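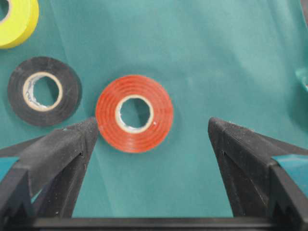

Hildegard Bauerfeind

Keeping tape in order (and other small victories of the bench)

Every household I have ever been in owns more electrical tape than it knows. There is a roll in the kitchen drawer under the takeaway menus, one in the car, one in the shed that has grown a fur coat of sawdust, and one that lives in a coat pocket and is only met in November. When any of it is needed, the household goes out and buys another.

I did this for years. When we moved from Jamow to Dokthorpe I packed the tape last, in the box marked "misc", and then discovered three further boxes marked "misc". What follows is how I keep it now. You will need a cloth, a shallow tray and an afternoon with nothing good on the radio.

Get it all out first

Go round the house and collect every roll. Look in the places you'd look and then in the places you wouldn't, such as the biscuit tin that says "sewing" and the bottom of the bag you take to your mother's. Put the lot on one table.

Lay a cloth down before you start. I like a plain one in a colour that shows up bits, and I like it to have a little grip. Rolls of tape are wheels, after all, and on a bare polished table they will behave like wheels. On cloth they stay where they are put, which is more than can be said for anyone else in this house. Creases don't matter. If you are ironing a cloth in order to sort tape on it you have a larger problem than tape.

Put the rolls down flat, hole upwards, with a bit of space between them. A stack looks tidier, but the bottom roll of a stack is as good as lost, and on a warm windowsill the sides will stick to each other and come away with a noise like a plaster off a hairy leg.

What to keep

Peel a hand's length off each one. Good tape comes away cleanly, stretches a little and goes back. Old tape either snaps, or leaves half its glue behind on the layer below, or comes off in a long thin splinter that travels round the roll getting narrower until you are holding a thread. If it's only the outer turn that is bad, cut straight through that with a craft knife, lift it away and try again. I have rescued rolls that looked as if they'd been down a drain.

A frayed edge is not a reason to throw tape away. It usually means it has been rattling about with screwdrivers. Grit on the sides is more of a nuisance, as it works its way in towards the sticky part. Wipe the sides with a barely damp rag, let them dry, and then dust the faintest pinch of talc over them. Bheki Sibiya at the Pemlow repair morning showed me the talc trick and I have been smug about it ever since.

Look at the core as well. Cardboard cores go soft if they've been in a damp shed, and a squashed core means a roll that won't turn on your finger or sit on a peg. You can push one back into shape with the handle of a wooden spoon. If the lining has begun to peel, trim it, or leave it. It won't hurt anything.

Anything that has turned to toffee goes in the bin. You will be tempted to keep it "for rough jobs". There are no jobs that rough.
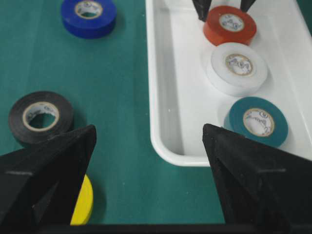

Black is the one you will have most of and also the one you run out of. Keep two if you can: the roll you're using, and one behind it that you are forbidden to touch. The bright colours last for ages because people save them for best, though what the best occasion for yellow tape might be I couldn't tell you.

Do use them. Coloured tape is the cheapest labelling system there is, and it survives being dropped in the bath. A single turn of it round each end of a cable tells you which plug belongs to which machine, so that you can unplug the lamp with confidence and not lose an hour of someone's homework. Some of mine:

Blue for anything to do with the telephone and the computer.
Red for things that must not be switched off, namely the freezer.
Yellow for extension leads, so that I see them before I trip on them.
Black for repairs, or for anything I'd rather people didn't notice.

Your colours can mean whatever you like, but write them on a card and tape the card inside the cupboard door. I was very sure I'd remember mine. For a whole winter I guarded the doorbell transformer as if it were the crown jewels, having muddled it with the freezer.

A warning here. Coloured tape round a cable as a marker is one thing. Don't go putting it on the wires inside a plug or behind a switch according to your own private scheme, and don't use tape to mend a flex that has been nicked. Replace the flex. The person who comes after you won't have seen your card.

The tray

You want something shallow. I tried a jar (too narrow, had to tip everything out to get at the one at the bottom), a shoebox (became a home for batteries) and one of those wall racks with a dowel, a Tomić, which looked splendid and required me to take off four rolls to reach the fifth. A plain tray with a raised lip beats them all. You can see every roll from above and pick it up by the edge, and the lip stops anything making a run for it when you carry it through to the other room.

Mine is plastic and started life under some seedlings. Anything like it will do: a roasting tin past its best, the lid of a storage box, a tray from a fridge that has gone to its reward. Rounded corners are easier to wipe. White is good because you can see the dirt, or bad because you can see the dirt, depending on who does the wiping.

Leave a gap. If every roll is wedged against its neighbours you have to dig them out with your fingernails, and then one evening you won't bother to put them back. A tray that's a bit too big gets used. A tray that's exactly the right size gets abandoned by the end of the month.

Lay them flat here too. I know people who stand them on edge like plates in a rack. It does look professional until you pull one out and the rest go over, one after another, at the speed of a sermon.

No lid. A lid is a shelf, and things will be put on it.

The end of the tape

This is the part that people write to me about. Chie Nagano sent me more than 900 words on the subject, most of them justified. You know the business: turning the roll under the lamp, picking at it with a thumbnail, finding what you think is the end and finding that it's a scratch.

Fold the last bit under on itself, sticky to sticky, to make a tab about the width of your thumbnail. Do it every single time, before the roll leaves your hand. It wastes a crumb of tape and saves your temper. Chie uses a bread-bag clip stuck under the end, and she's right that you can feel it in the dark, but I have never had a bread-bag clip when I wanted one and I suspect her of eating a great deal of toast.

If the end is already lost, rub the side of a pencil lightly over the roll, working right round. The step usually catches the lead and shows up as a line. That works well on yellow, less well on blue, and on black you should use chalk. Failing that, run a fingertip round one way and then the other. It catches in one direction only.

Cut it with scissors. I know it can be torn, and I know it feels masterful. Stretched ends curl back, and the curled end is the one that will be waving about in a month with fluff on it.

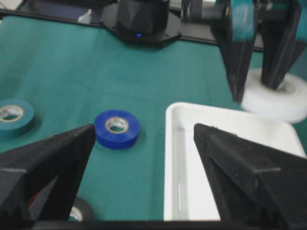

Sarahí Pacheco keeps hers differently, by how often she reaches for each roll, with the daily ones at the front and the oddities at the back. This is very sensible if you live alone. In a shared house "the front" turns out to be a matter of opinion. I tried it for a fortnight and have gone back to putting the rolls wherever there's room.

If you have two colours that are close to one another, a green and a greenish blue, say, sort them in daylight and write the name on the inside of the core in felt pen. Under the bulb in my back room at nine at night they might as well be twins. Cores are pale and take ink nicely. While you're about it, put the month you bought it. Mine tell me I bought three rolls of black in one November, so I evidently had plans.

Where to keep the tray

Somewhere cool, dry and dull. Not on the boiler, not in the greenhouse, and not on the windowsill, where the sun will soften the side facing it. The shed is fine in summer and hopeless from the first frost, when the tape goes stiff and won't stick to anything. If you have to use cold tape, put it in your pocket for five minutes first.

Away from the oil can, too. Oil gets on the cloth, the cloth gets on the tape, and after that it will stick to nothing but you.

Getting glue off things

Old tape glue on a cable or a tool handle comes off with a drop of cooking oil on a rag, left to sit while you make tea, then wiped, then washed with soapy water. Unplug the cable first. On a cloth, scrape off what you can, put it in the freezer in a bag and crack off the rest. On hair, oil again, and patience, and perhaps don't hold the tape in your teeth next time.

Next month: string. Send me your string.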